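Section 4: Your first shift with the Pleltura picking arm

Welcome to the fun part! By now the arm is bolted down and powered up, and your old sorting job is about to get a lot easier on the shoulders. At our Drestau site the crew used to lift 298 mixed items a shift out of deep bins by hand. The arm does most of that reaching now, and the people who did it run the cell, check the odd items and decide what goes where.

Before you start

1. Clamp the bin to the table. Give it a firm push – it shouldn't budge.
2. Check that the hose and cables on the arm hang free and aren't caught on the bin.
3. Tip in a mixed load. Small, odd-shaped things are welcome, so don't pre-sort by colour or size.
4. Press Start and step back behind the floor line.

CAUTION: Keep hands out of the bin while the arm is live. If something needs moving, press Pause and wait for the steady light.

During the run

5. Watch the first few picks. Overlapping items are the hardest, and your eye is still the best judge of them.
6. If the arm tries the same item three times, press Pause, nudge the item clear and press Resume.
7. Write the item on the tricky list. Meenakshi Thomas reads it every afternoon and tunes the grip settings from it – we've had 76 changes come from operators so far, and they're brilliant.
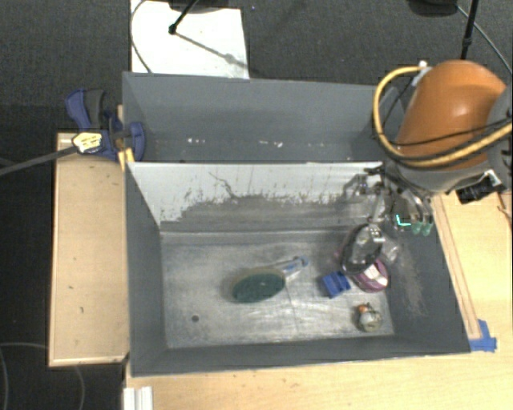
Figure 4-1. Gripper over the front compartment, mixed load.

NOTE: Clear items and crinkly plastic can be hard for the arm to find. Leave them for the end of the run and lift them out by hand once you've pressed Stop.

NOTE: Operators swap between the cell and the packing bench every 65 minutes. To change your place on the roster, see Anil Arumugam before the shift starts.

8. At the end of the run, press Stop, wipe out the bin and sign the log.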